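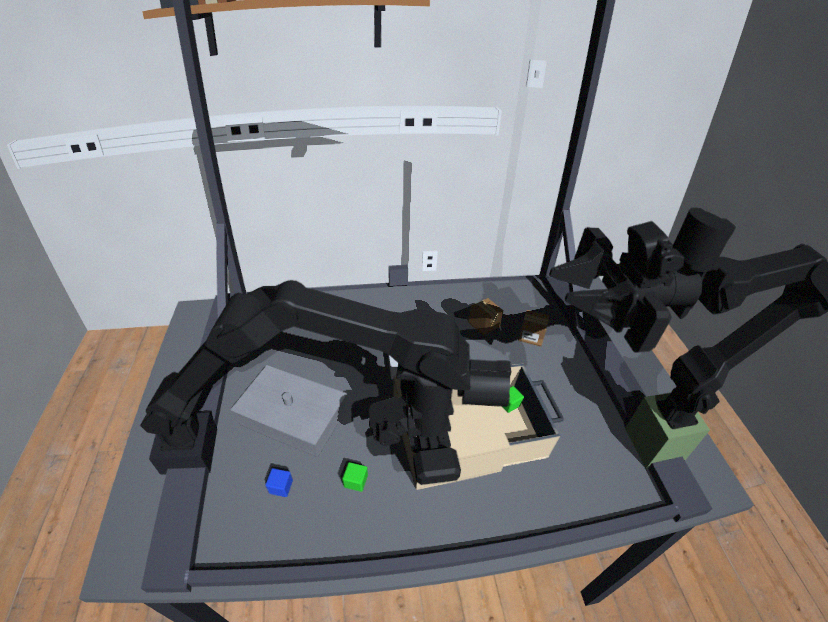

アームの原点は電源を入れるたびに自動で合うのだから、人が毎回見る必要はないのではないか。前の版を使った受講者から、こういう意見が寄せられた。同じ受講者は、点検表の項目が多すぎて、どれが止める理由になり、どれが記録だけで済むのか区別できないとも書いていた。本章はこの二つの指摘を受けて書き直したものである。原点の確認は省かずに残し、点検表は停止項目と記録項目に分けた。

第4章 双腕卓上セルの据え付けと保守

この章で扱うこと
4.1 セルの構成と呼び名
4.2 台座と座標系
4.3 グリッパの点検
4.4 作業物の初期配置
4.5 周期保守と記録
4.6 モデルと実機の照合

前章までは、アーム単体の関節と制御を見てきた。本章では対象を一つのセルに絞る。卓上で二本のアームが向かい合って働く Nikwood セルを例にとり、据え付け、日常の点検、部品の交換、再開までを順に追う。実習は原則としてシミュレーション上のモデルで行い、本章の図版もモデルの描画を用いている。手順の言葉は実機の場合と共通にしてあるので、モデルで覚えた点検表をそのまま実機の前に持っていくことができる。

4.1 セルの構成と呼び名

保守の記録で最初に問題になるのは呼び名である。左右の取り違えは単純な誤りだが、交換部品の発注や座標の修正にまで及ぶと復旧に時間がかかる。Nikwood セルでは、作業者が手前の枠の側に立ち、奥の壁を向いたときの左右をそのまま使う。左にあるものを左アーム、右にあるものを右アームと呼ぶ。奥側から作業する場合も呼び名は変えない。

アームの各部は、台に近いほうから基部、下腕、肘、前腕、手首、グリッパと呼ぶ。関節番号は基部を一番とし、手先に向かって増やす。グリッパの指は、閉じる方向を基準に内側と外側の面を区別する。摩耗を書くときは必ず面まで書く。「指に傷あり」という記録は、次に点検する人にとってほとんど役に立たない。

台のまわりの構造物にも名前をつけておく。台の縁にある枠を縁枠、奥に立つ二本の柱を左柱、右柱とする。柱の足もとの部材は筋交いと呼ぶ。壁面の棚やコンセントはセルの部品ではないが、アームの可動範囲を決めるときには障害物として登録の対象になる。登録の漏れは、低い位置の作業では表に出ず、手先を高く上げる動作を加えたときに初めて見つかることが多い。

4.2 台座と座標系

二本のアームは同じ形に見えても、取り付けの高さが同じとは限らない。例に用いるセルでは、右アームは緑色の台座の上に載り、左アームは濃い色の基部ブロックから立ち上がっている。左アームで教示した姿勢を鏡写しにして右アームへ渡すと、この違いがそのまま高さの誤差になる。制御ソフトウェア Kemari の設定画面では、左右の基部の原点を別々に入力する。片方の値を写してから符号だけを変えるという入力方法はとらない。

座標系は三つ使う。一つ目は台の座標系で、手前左の隅を原点とする。二つ目は各アームの基部の座標系、三つ目は手先の座標系である。保守の記録では、作業物の位置は台の座標系で、アームの姿勢は関節角で書く。手先の座標系による値は教示の途中で参照するだけにとどめ、記録には残さない。指を交換すると手先の原点が動き、交換前の値と比べられなくなるからである。

据え付けの確認は次の順に行う。

手順1 縁枠の四隅を見て、台と枠の間に浮きがないことを確かめる。
手順2 左アームの基部、右アームの台座の順に、締結部を点検する。
手順3 電源を入れ、両アームを待機姿勢に移す。
手順4 台の基準点に手先を合わせ、表示された値を設定値と比べる。
手順5 左右の値を点検表に記入し、許容差を超えた側のアームを停止扱いとする。

実習用のモデルでは、基準点の間隔を444 mmとしてある。左右のアームで同じ二点を測り、どちらの結果もこの値から2 mmを超えて外れなければ合格とする。片方だけが外れたときは、そのアームの基部を疑う。両方が同じ向きに外れたときは、基準点の登録値から見直す。両方が別々の向きに外れたときは、手順1に戻る。値を見てすぐに補正量を入力したくなるが、締結部の緩みを補正値で隠すと、その後の点検では緩みが見えなくなる。
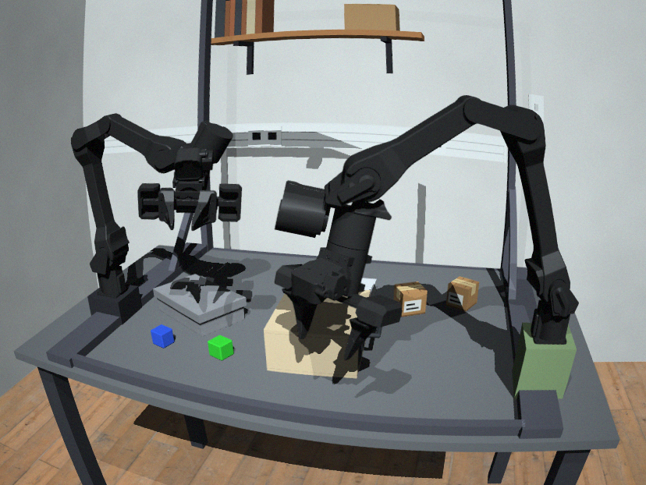

4.3 グリッパの点検

グリッパは、セルの中でもっとも頻繁に手を入れる部分である。物に触れるのはほぼ指先だけで、汚れも摩耗も打痕もここに集まる。日常点検では、指先、指の付け根、開閉機構、手首との結合部を順に見る。指先から始めるのは、異常が見つかった場合に、付け根より奥の点検を分解と同時に済ませられるためである。

指先の点検では、まずグリッパを開き、左右の指の先端が同じ高さにあるかを見る。次に、何も挟まずにゆっくり閉じる。先端が先に触れるか、面全体がそろって触れるかは指の形によって異なるので、新品のときの触れ方を点検表の余白に描いておく。先細りの指では先端の欠けが把持の位置を変える。欠けが小さくても、薄い縁や取っ手をつかむ作業では影響が大きい。

指の清掃には乾いた布を使う。粘着物が残っているときに限り、清掃液 Clenance を布に含ませて拭き取る。液を指に直接かけてはならない。開閉機構の隙間に入ると、内部の潤滑剤が流れる。拭き取ったあとは指を一度開閉し、引っかかりがないことを確かめてから作業に戻す。

開閉機構の異常は音より先に電流値に出る。Kemari では、空の状態で開閉したときの電流を保存しておき、点検のたびに波形を重ねて表示できる。山の高さが増えている場合は摩擦の増加、山の位置がずれている場合は指の組み付けのずれが考えられる。どちらも、指を外した状態で同じ測定をすれば切り分けられる。指を外しても波形が戻らなければ、機構部を交換単位ごと外し、Matubbar の保守窓口に送る。実習の範囲では、機構部の分解は行わない。

指を交換したときは、次の三項目を必ず更新する。手先の原点、指を閉じたときの幅、把持力の上限である。原点だけを更新して幅を更新しない例が多く、その場合、制御側は空のグリッパを「何かを挟んでいる」と判定する。この誤判定は単独のエラーとしては現れず、次の動作に進まないという形で見つかる。

4.4 作業物の初期配置

点検が済んだら、作業物を決められた配置に戻す。例のセルで扱うのは、青と緑の小さな立方体、ベージュの箱、灰色の箱、ラベルのついた小箱などである。配置は機械の一部ではないが、据え付けの確認に含める。アームが正しく動いても、物の向きが違えば同じ動作は再現できない。

立方体は、位置に加えて向きも決める。上から見た角度がずれると、指が面ではなく角に当たる。取っ手のある箱では、取っ手の向きを先に合わせ、位置はそのあとで決める。箱の中心を先に合わせてから回すと、取っ手の先が隣の物に触れることがある。ふたのある箱は、ふたが本体に対してどう載っているかを記録する。斜めに載った状態から始める課題もあるため、見つけた人の判断で直してはならない。課題票に指定があればその状態に合わせ、指定がなければ閉じた状態に戻す。

ラベルのついた小箱は、ラベルの面がどちらを向くかを課題票に書く。画像から小箱を見分ける課題では、ラベルの見え方が結果を左右する。アームの影も同様に扱う。待機姿勢が変われば影の落ちる場所も変わるので、初期配置を撮影するときは、両アームを必ず同じ待機姿勢に置く。配置だけを先に撮り、アームをあとから待機姿勢に戻した記録は、照合用には使わない。 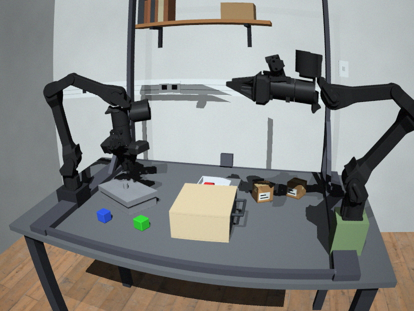 4.5 周期保守と記録

日常点検とは別に、稼働時間に応じた保守を行う。実習では周期を500時間とし、その時点で関節の遊び、ケーブルの取り回し、締結部、非常停止の動作を確認する。作業がない日が続いても時計は進めず、アームが通電している時間だけを数える。

関節の遊びは、基部から手先へ向かって一つずつ調べる。肘を高く上げた姿勢で始めると、下腕の遊びに前腕の重さが加わり、どの関節の動きか分かりにくい。前腕を低くした姿勢で先に測り、必要なときだけ上げた姿勢で測り直す。測定の前に手首の付属物を確かめておく。手首にカメラなどを追加した場合、重量と重心の設定を変えていなければ、遊びの値も電流の値も以前の記録と比べられない。

ケーブルは、アームを可動範囲の端まで動かして確認する。待機姿勢で余裕があっても、前腕を水平に伸ばすと足りなくなることがある。逆に余裕をとりすぎると、低い姿勢で台の上の物を引っかける。固定位置を変えたときは、左右のアームを一本ずつ動かし、最後に両方を同時に動かす。

点検表は停止項目と記録項目に分かれている。停止項目に一つでも不合格があれば、そのアームは使わない。記録項目の変化は、値を書いたうえで作業を続けてよい。停止項目は、非常停止の不作動、締結部の緩み、基準点の許容差超過、指の欠け、ケーブル被覆の損傷とする。塗装の傷や布で落ちる汚れは記録項目である。判断に迷うものは停止側に入れ、作業のあとで分類を見直す。

実習室で使う点検表には、両アームと台を合わせて61の欄がある。すべてを毎回埋める必要はない。日常点検で使う欄には丸印、周期保守だけで使う欄には四角印がついている。空欄は未実施を意味し、異常なしの意味では使わない。異常がなければ「可」と書く。前の人の値を写すことは認めない。

記録の例を次に示す。

対象:右アーム グリッパ
所見:手前側の指、内側の面に欠け。空での開閉は異常なし。
処置:指を左右一組で交換。手先の原点、閉じ幅、把持力の上限を更新。
確認:基準点二か所とも許容差内。
再開:可

処置の欄に「調整した」とだけ書いた記録は差し戻す。何を、どちらの向きに、どれだけ動かしたかが必要である。元に戻した場合も、戻したことを書く。

4.6 モデルと実機の照合

シミュレーションのモデルは、据え付け図から作っただけではセルの代わりにならない。台座の高さ、柱の位置、指の形は、実機側の変更に合わせて更新する。実機で指を別の形に替え、モデルでは古い形のまま練習を続けると、モデルでは通る隙間に実機の指が入らない。

照合には、基準点の測定と待機姿勢の比較を用いる。まずモデルで両アームを待機姿勢に置き、各関節の角度を書き出す。実機にも同じ角度を与え、手先の位置を台の座標系で読む。差が手先だけに出るときは指の寸法、差が高さ方向にそろって出るときは台座の設定を調べる。左右で差の出方が異なる場合は、片側ずつ修正し、一度に両方の値を変えない。

モデルを更新したら、版の番号と変更した部品名を点検表の一枚目に書く。古い版で記録した動作は消さずに残し、新しい版で再生して通るかどうかを確かめる。通らない動作は教示をやり直す。次節からは、この手順のうち基部と台座の確認を取り上げ、手順1の縁枠の点検から実際に作業を進める。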